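I caught Mbali Lekota at 9 in the morning, before her phone started up, and she was already on her second coffee. She spent years helping families in Tilley get letters and packages to relatives serving overseas, and now she wants the town to change how it treats them when they come home (I'd been meaning to call her for months!).

"People love a parade," she told me. "Then it's the next May and a guy still can't get his hearing checked."

Her list has 1173 names on it, all veterans living between here and Korarau. She'd like each of them to get a visit within 60 days of coming back, and she wants the county to pay for the gas. I asked if that was a lot to ask. She laughed at me.

"We found money for the Steyn road. Some 1000 people drive it. So don't tell me."

I pushed her on the war itself, and she got quieter. Her brother went twice. "I was for it the first time," she said. "I'm allowed to change my mind, aren't I?"

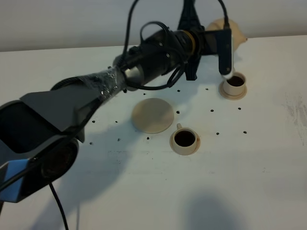

What she wants next

A yes or no from the county, mostly, and a ride to Prolbridge for the hearing.

14 comments | 31 shares

Related
Letters from the Korarau base
Who pays for the Steyn road?
Tilley's empty recruiting office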